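Subject: Re: [shopfloor-auto] Can they do the dull jobs yet?

List,

Replying to the message from last night, quoted in part so people who joined in October can follow.

> We run a small packing shop, seven benches, mostly gift sets and
> spare parts. I keep being told that machines will take over the
> clearing up and the kitting within a year or two. I have seen the
> videos. What I want to know is what a person with a real bench
> should expect if they paid for one now. Can it put things away?
> Can it pass something from one hand to the other? Would you leave
> it alone while you had your lunch? And is any of this going to be
> any use at home, for washing up and so on, or is that further off?

I can answer some of that. I have spent most of this year on the Brindeo bench trials, which are two-armed machines at a table, doing the kind of job you describe. I also went to see the line at Drerusard, outside Toledo, where they have had one packing small orders since the spring. So I have two places to go on, and neither of them is a home.

Putting things away first. If the thing is firm, a sensible size and not touching anything else, then yes. Our arms will pick it up and put it in the right basket nearly every time. Trouble starts when items lie against each other. A small bottle next to something soft is harder than either one alone, as the fingers have to get in between them. A person pushes the soft thing aside without thinking. The machine has to have been shown that, more than once, and even then it may go in at the wrong angle and knock the lot over.

Passing from hand to hand is the part I would have called hopeless two years ago. It is now fair. We logged 200 passes in our last block with mixed small goods, and 108 of them went through without anyone stepping in. That is a long way from good enough for a shop. But if you take out the soft and shiny items and leave the rings, tubes and boxes, the figure goes up to 78 in every hundred. Tape rolls are among the easier ones. They have a hole to get a finger into, they don't squash, and they look the same whichever way round you turn them.

Speed is the other thing. A new starter on our bench clears a tray in the time the machine takes to do two or three items. Drerusard don't mind this, as theirs runs in the evening when the benches are free. They packed 715 small orders that way in their best month. They also have someone in the next room, who goes in when the light changes colour. So on your lunch question, I would say yes to lunch and no to going home.

For household work I would wait. A bench is flat, well lit and the same height every day. A kitchen has wet things, thin things, and things kept behind other things. Folding towels works if you have plenty of patience. Washing up I have not seen done in a way I would want near my own plates. Brudilen have said they will show a kitchen machine next year and I will go and look, but I would not hold off buying a dishwasher.

One practical point for anyone thinking of a trial. Sort out your cables and your table covering before anything else. We lost more days to a mat that crept than to any fault in the arms. A plain dull covering is better than a glossy one – the cameras get on with it and so do the people. Baskets want to be low sided, so the wrist can get over the edge.

To give an idea of the size of the arms against the goods, and how much of the table they take up when both are working:

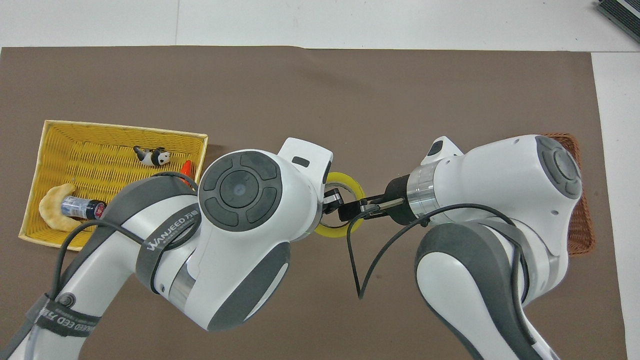
A reply has since come in from the Drerusard side, sent to me and passed on with permission. Their view is that I am too hard on the speed. They say the number that matters to them is how many orders are ready by eight in the morning, and that a slow machine which starts when the benches go quiet is still ahead of no machine at all. They also say their goods are nearly all boxed before they reach the table, so the soft item problem hardly comes up.

I accept that for boxed goods. For the gift sets in the original question I would stick with what I wrote, since those are loose and every set is different.

If the original poster can send me a list of what goes in a typical set, with sizes, I will run it on our bench and post the counts to the list. Please send it as text, as the list software strips attachments over a certain size and I never find out.

Regards,
Brindeo bench trials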